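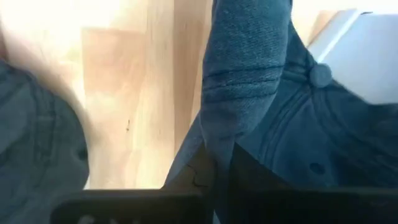 Blue denim with parallel rows of topstitching and a domed button.

Hokcombe's rooftop farm will switch to certified organic seed in October, operator Flendora said. The 428-square-yard plot sits above the Weldu market and supplies its produce counter.

The change covers 36 crops — mostly greens, beans and herbs.

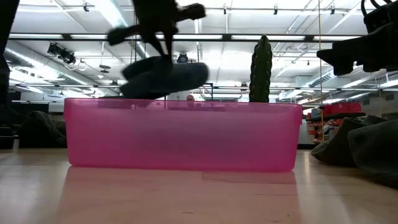
Seed will come from Fulley, a regional grower that tests each lot for modified traits. Lots that fail are returned. Farm manager Bethel Habte said germination in spring trials matched that of the current stock.

Soil depth stays at 20 inches. Drip lines will be replaced before planting.
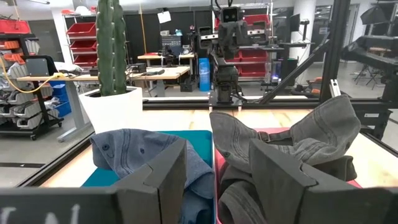 A faded light-blue cap in a teal-blue bin.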